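Ferry or overnight bus between Olora and Priretti?

Posted in: Trip planning

ploka57
Hi all! My sister and I are finally doing the coast trip we've talked about forever, and we're stuck on one leg. We need to get from Olora to Priretti sometime in September, and we can either take the overnight bus or the slow ferry that stops in Kocsis. The bus is cheaper and saves us a hotel night. The ferry sounds prettier, but I get seasick on a pool float. We each have one big suitcase and we're not in a huge rush. Has anyone done both? Also, do we need to book ahead or can we just show up?

harborhopper
I've done both, and I'd take the ferry again in a heartbeat. The bus is fine if you can sleep sitting up (I can't), but it makes a long stop in the middle of the night where all the lights come on and half the passengers get off to smoke. You roll into Priretti at 5 a.m. and nothing is open, not even the station bathroom. I sat on my suitcase for two hours eating crackers.
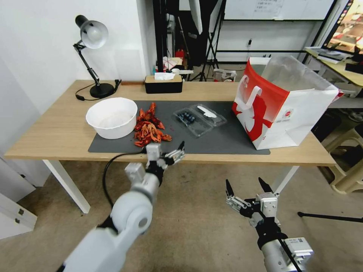 The ferry takes most of the day, but you get a real break in Kocsis, long enough to walk up to the old town and have lunch. Leave your bags in the luggage room on board, just keep your passport with you. As for getting seasick, sit low and toward the middle and take your pill before you leave the dock. The stretch after Kocsis is the bumpy one. My husband turned green for a bit and then was fine, and he's worse than me!

Book ahead if you're going on a Saturday. Any other day we just walked up and bought tickets at the window. Bring cash, the card machine was down both times I was there.

tworollingbags
bus. paid 40 for mine and slept the whole way. bring a sweater, they blast the AC

ploka57
Thank you both! Leaning ferry now, with a LOT of ginger candy. Is the walk up to the old town doable in sandals?

harborhopper
Doable, but it's steep and the stones are slick. I'd wear sneakers.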